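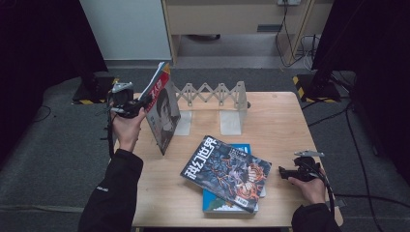

A magazine stood up on a pale wooden table, portrait to the front.

I'd been wanting to talk to the owner of Fostari for ages, mostly because I could never work out how a shop that sells old magazines and pretty much nothing else pays its rent. So in August I finally asked, and she said yes on condition that I kept her name out of it (her mum reads everything online and would ring me to complain about the spelling).

We met in the back room, where the kettle is. She'd bought a fruit loaf and we got through most of it.

She didn't plan on any of this. She was working in the accounts office at Bouvier, the furniture people, and buying a box of magazines here and there at weekends. "I liked the adverts," she told me. "I still do. You can keep your serious articles, I want to know what people were being sold for their hair." By the time she handed in her notice she had 800 of them in a spare bedroom and a husband who'd started sleeping with the door shut because of the smell.

Now there are about 3,000 in the shop, and I asked the obvious question, which is who on earth buys them. Birthdays, mostly! People come in wanting the week someone was born, and she keeps a whole wall in date order for exactly that. After that it's students, and after that it's the foreign titles, which she says are the part she's proudest of and understands the least. "I can't read half my own stock. I buy on covers. A good face on the front and I'm gone, I don't care what language it's in."

I wondered if she ever got it wrong. "Oh, constantly." There was a pile of fishing monthlies from a house clearance that she paid far too much for and which is still under the stairs, three years on. She offered me one. I said no thank you.

We got on to looking after them, because I've a few at home going brown at the edges. She's quite strict about this. Keep them out of the sun, don't put them in the loft, and never, ever use sticky tape. She swears by the paper sleeves from Prevum and buys them 30 to a pack, though she did say plain acid-free tissue is fine if you're only storing a handful. Rusty staples she leaves alone unless they're marking the page. "People come in having had a go with pliers — I could weep."

She has been trying the online side too, through a selling site called Wurkar, and she's in two minds about it. The money is useful. The parcels are a pain, and she misses the chat. "Someone buys their dad's birthday week and I never find out if he liked it. In here they come back and tell me."

I did buy something in the end, a knitting weekly with a truly frightening balaclava on the front. She knocked a pound off because the crossword had been done, in pen, and mostly wrong.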